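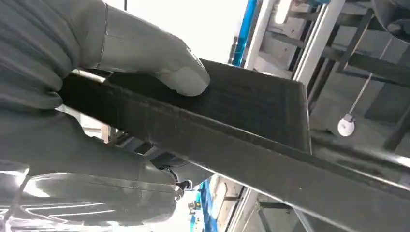 4.3 Grasp stability with gloved and bare fingers

The second set of trials compared two hand configurations on the same arm: the five-finger Bravo hand with its bare polymer fingertips, and the same hand wearing a gray textile glove. The wrist camera, the arm controller and the grasp planner were left unchanged between configurations. Only the friction model was refitted, using the slip tests described in Section 3.2.

The test objects were rectangular blocks with a matte, felt-like surface, supplied by Skurstead in a single charcoal color. We chose them for two reasons. Their flat faces and sharp edges make the pose easy to define, and their length puts most of the mass outside the grasp when the block is held by one end. This end grasp is the hard case for the controller. The thumb presses on the top face and the remaining fingers curl underneath, so any loss of thumb force shows up as a rotation of the free end (Figure 4).

Figure 4. Gloved configuration, end grasp, seen from the wrist camera. The thumb bears on the top face of the block and the lower fingers support it from below.

Each trial followed the same sequence. The arm moved to a pre-grasp pose, closed the hand until the thumb motor reached its current limit, lifted the block by 310 mm and held it for 32 s. The block was then carried along a fixed arc and returned to the fixture. We recorded joint positions, motor currents and wrist images during the hold and the transfer. A trial was marked as failed if the block was dropped, if it touched the fixture during the arc, or if its long axis rotated more than 5 degrees from the pose measured at the end of the lift. The two configurations were run in alternating blocks of trials to limit the effect of motor temperature.

The gloved hand failed less often in the end grasp. Most of the difference came from slow rotation during the hold, a failure that was common with bare fingertips and rare with the glove. Drops were rare in both configurations and occurred almost entirely during the first part of the arc, where wrist acceleration is highest. In the center grasp, where the load is balanced across the hand, we found no difference that we would be willing to attribute to the glove.

The improvement has a cost. The fabric shifts slightly over the fingertip before it takes up load, and this adds compliance that the position controller does not model. With the Vemier controller at its default gains, the thumb overshot its target on contact and then settled more slowly than the bare thumb. Lowering the proportional gain removed the overshoot but lengthened the closing phase. We kept the lower gain for all gloved trials reported here, and the cycle times in Table 3 include the longer closing phase.

The glove also affected the wrist camera. In the end grasp the hand covers a large part of the camera's view, and the gloved fingers hide more of the block than the bare ones. Contrast is a second problem. The gray fabric and the charcoal surface are close in tone wherever the fingers shade the block, and our edge detector sometimes joined the border of the glove to the border of the top face. The ridge between the top face and the long side face was the most reliable feature under overhead light, and the pose estimates in this section rely on it alone. Bright areas in the background were masked before edge detection. We did not lock the exposure – a fixed setting gave cleaner backgrounds but lost detail on the block.

Wear was checked separately. One glove was cycled 2,000 times against a block clamped in the fixture, with the thumb closing to the same current limit as in the main trials. The friction coefficient fell early in the test and then stayed nearly level. Inspection showed flattened fibers on the thumb pad and no open seams. Unai Garrido repeated the slip test on the cycled glove using the Wiren force plate, and his values lie inside the spread of the unused gloves.

Two limits apply to these results. All blocks had the same surface, and a smooth or oily part may rank the two configurations differently. The glove was also fitted by hand before each block of trials, and small differences in fabric tension at the thumb were not measured. Section 4.4 repeats the end grasp with the arm mounted at a second height and the same controller gains.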